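»Am langen Tisch hört man besser zu«

Saron Shiferaw leitet seit zwei Jahren den Erzählkreis in Prarnwood. Einmal im Monat kommen Menschen zusammen, essen etwas und erzählen in der Sprache ihrer Kindheit. Kidus Habte hat mit ihr gesprochen.

Als ich zu unserem Gespräch komme, sucht Saron Shiferaw noch ein Heft. Es ist ein graues Schulheft mit vielen losen Zetteln darin, und ohne dieses Heft möchte sie nicht anfangen. »Ich habe kein gutes Gedächtnis für Namen von Orten«, sagt sie. »Für Geschichten schon, aber die Orte verwechsle ich.« In dem Heft stehen die Titel von 189 Erzählungen, die sie bei den Abenden gehört hat. Manche hat sie mit einem Kreuz markiert. Das sind die, bei denen sie um Erlaubnis gebeten hat, sie weiterzuerzählen.

Angefangen hat es mit einem Satz ihrer Großmutter, den sie nicht übersetzen konnte. Ihr Sohn fragte danach, und sie versuchte es auf Deutsch, zuerst mit einem Wort, dann mit drei Wörtern, dann mit einer ganzen Erklärung. »Am Ende war er müde und ich war traurig«, erzählt sie. »Ich habe gedacht, wenn ich diesen Satz nur noch alleine verstehe, dann ist er schon fast weg.« Eine Woche später hat sie im Treppenhaus einen Zettel aufgehängt. Zum ersten Abend kamen zwei Nachbarinnen, und eine davon wollte eigentlich nur ein Paket abholen.

Heute stehen 22 Personen auf der Liste. Sie sprechen Tigrinya, Amharisch, Polnisch, Plattdeutsch und noch einige andere Sprachen. Die Regel ist einfach: Man erzählt zuerst in der eigenen Sprache, ohne Unterbrechung, und danach auf Deutsch, so gut es geht. Ich frage, ob das für die anderen nicht langweilig ist, wenn sie zehn Minuten lang nichts verstehen. Sie schüttelt den Kopf. »Man versteht nicht nichts. Man hört, wo jemand langsamer wird. Man hört, wo die Person selber lachen muss. Und wenn dann das Deutsche kommt, wartet man schon auf diese Stelle.«

Besonders gern spricht sie über das Plattdeutsche. Ein älterer Herr aus der Gruppe hatte es seit dem Tod seines Bruders mit keinem Menschen mehr gesprochen. Er erzählte von einem Pferd, das jeden Abend an der falschen Tür stehen blieb. »Wir haben drei Mal nachgefragt, warum es die falsche Tür war«, sagt Saron Shiferaw. »Er hat immer neu angefangen, und es war jedes Mal eine andere Geschichte. Das war mein liebster Abend.«

Der Tisch ist ihr wichtig. Früher saß die Gruppe in einem Stuhlkreis, und sie hat das nach wenigen Monaten geändert. Im Kreis schauen alle auf die Person, die spricht, und viele haben dann kürzer erzählt, als sie wollten. Am Tisch haben die Hände etwas zu tun, man schiebt ein Glas hin und her, man reicht das Brot weiter. Gegessen wird, was die Leute mitbringen.
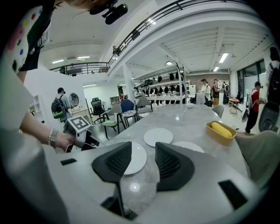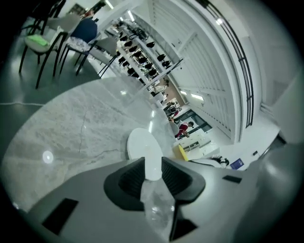 Weiße Teller am langen Tisch und noch einmal aus der Nähe: ein Stück zerknitterte Plastiktüte vor einer runden weißen Scheibe.

Nicht alles ist gelungen. Im ersten Jahr wollte sie die Abende aufnehmen und ein Archiv daraus machen. Mit dem Gerät auf dem Tisch wurden die Leute vorsichtig, einige sprachen plötzlich wie im Radio. Sie hat 578 Minuten Ton gesammelt und dann aufgehört. Die Aufnahmen hat sie den Erzählern zurückgegeben, jedem seinen Teil. »Ich habe das zuerst als Niederlage gesehen«, gibt sie zu. »Jetzt weiß ich von einer Frau, dass ihre Tochter in Cimum die Geschichte abends hört. Da ist sie besser aufgehoben als bei mir im Schrank.«

Ich möchte wissen, was mit den Kindern ist. Viele verstehen die Sprache der Eltern, aber sie antworten auf Deutsch. Saron Shiferaw kennt das aus der eigenen Familie und sie hält nicht viel davon, Kinder zu zwingen. Sie dürfen bei den Abenden dabei sein, unter dem Tisch sitzen, malen oder hinausgehen. Ihr Sohn hat ein halbes Jahr lang nur gemalt. Dann hat er bei einer Geschichte dazwischengerufen, auf Tigrinya, weil sie einen Esel vergessen hatte. »Der Esel kommt vor dem Fluss, Mama!«, sagt sie und schlägt das Heft zu. »Er hatte recht. Ich habe noch einmal von vorne begonnen.«

Im Dezember soll es zum ersten Mal einen Abend nur mit Liedern und Reimen geben. Sie ist nicht sicher, ob das gut geht, denn ein Reim lässt sich noch schlechter übersetzen als ein Satz der Großmutter. Den hat sie übrigens bis heute nicht übersetzt. Ich bitte sie, ihn mir zu sagen, und sie sagt ihn zweimal, einmal schnell und einmal langsam. Aufschreiben soll ich ihn nicht – man muss ihn hören, meint sie, und dafür soll man vorbeikommen.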